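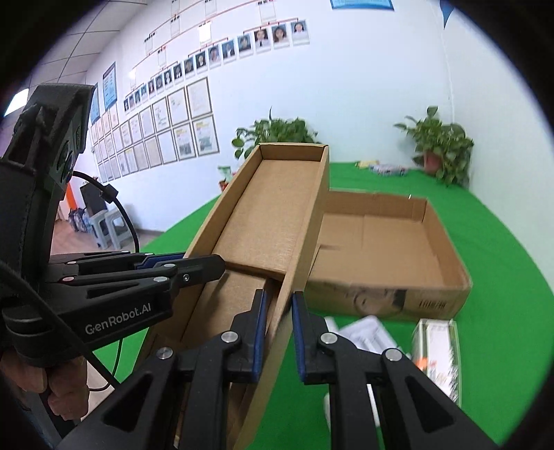 Have you ever kept a cardboard box because it was just too good to throw away? I have! Right now I've got a long skinny one, and a wide flat one too, and I keep finding new things to do with them. So let's talk about how a box works, because there's more going on in that brown stuff than you'd think.

First, the cardboard itself. Most shipping boxes are made like a sandwich. There's a flat sheet of paper on the outside, another flat sheet on the inside, and in the middle a wavy sheet that goes up and down like tiny hills. If you find a torn edge, look at it from the side and you'll see the waves. They're called flutes — yes, like the instrument.

Those waves make lots of little arches, and arches are good at holding things up. Try this. Lay a piece of paper across two cups and put a coin in the middle. Down it goes! Now fold the same paper back and forth like a fan and try again. My friend Loan Cù got 9 coins on hers before it sagged. I got five, but my folds were messy.

Next, the creases. Before a box is a box, it's one big flat shape called a blank. A machine at the factory squashes lines into it, and the cardboard bends neatly along those lines. If you bend it somewhere else, you get a lumpy wrinkle (I have made many lumpy wrinkles).

Why are some boxes long and narrow? Think about what goes inside. An umbrella in a big square box would slide all over the place and bump into the sides. In a narrow box it can't go far. Wide, shallow boxes are better for flat things, like puzzles or a stack of drawings.

When you're done with a box, you can recycle it. Peel off the tape if you can, then press it flat. The paper gets mixed with water until it turns to mush, and the mush gets rolled out into new paper.

Or you can keep it a little longer. Duyên Đỗ turned her long one into a marble run with three bends in it, and my next one is going to be a garage for 20 toy cars. I still need to cut the door.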